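July
By Ebere Akinola
Print this article | E-mail this article

3. Surface wear in shared study rooms

3.1 Sites and sampling

The survey covered 20 study rooms in two residence buildings, Gronora and Zukura. Both were built to the same floor plan and differ mainly in wall finish. Gronora was painted with a flat interior paint, and Zukura received a washable satin paint when it was last renovated. Furniture was bought for both buildings at once and follows a single layout, with a table pushed against the longest wall and chairs on the open side.

Each room was divided into wall sections of equal width, measured from the door frame. Sections behind fixed shelving were left out. The final sample contained 516 sections, of which 300 were in Gronora. The imbalance comes from the shelving, which takes up more wall in Zukura. Results are therefore given as rates per section and were not pooled across buildings unless noted.

Marks were recorded in three classes. A smudge is a diffuse dark area with no clear edge. A scuff is a linear mark, light or dark, that leaves the paint film in place. A gouge breaks the film. Where two marks overlapped, the more severe class was entered. Marks smaller than a fingertip were ignored, a rule that probably lowers the smudge counts in both buildings by a similar share.

3.2 Position of marks

In total, 915 marks were entered. They were not spread evenly over the height of the wall. Most fell into two bands, a lower one at the height of the chair backs and an upper one that begins at the tabletop and ends near the shoulder height of a seated adult. The wall between the floor and the lower band was nearly clean in both buildings.

The lower band is easily explained by contact with furniture and agrees with earlier work on corridors and waiting areas. The upper band has received less attention. Figure 1 gives a view of a wall above a wooden tabletop, with faint gray smudges and scuff marks on the paint. 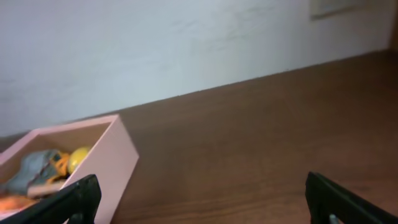

Figure 1. Wooden tabletop against a white wall.

A plain reading would assign the upper band to hands and sleeves, but the class data do not fully support this. Hands should leave mostly smudges, and scuffs were the more common class in the upper band in Gronora. Bags and book covers set down against the wall are a likely source. In Zukura the order was reversed, with smudges ahead of scuffs, and the difference held when corner sections were removed.

Two accounts of the reversal are possible. The satin film may resist scuffing well enough that only smudges remain to be counted. Alternatively, cleaning staff may wipe satin walls more often, and wiping a fresh scuff can spread it into something an observer would enter as a smudge. The present data cannot separate the two. Cleaning logs were available for Gronora only, and those list rooms without stating which surfaces were cleaned.

3.3 Observer agreement

Two observers entered marks independently in a subset of rooms. Agreement was high for gouges and acceptable for scuffs. It was poor for smudges - the class most affected by the angle of the light. Sections facing a window gave the weakest agreement, and repeating the count with the blinds closed improved it. All later counts were made with blinds closed and the ceiling lights on.

The scoring sheet was the Obi form with one change. The original asks for the length of every mark, which slowed work in heavily worn sections and added little, so length was kept for gouges only. Urnov units, used for gloss in the companion study, were not applied to the walls.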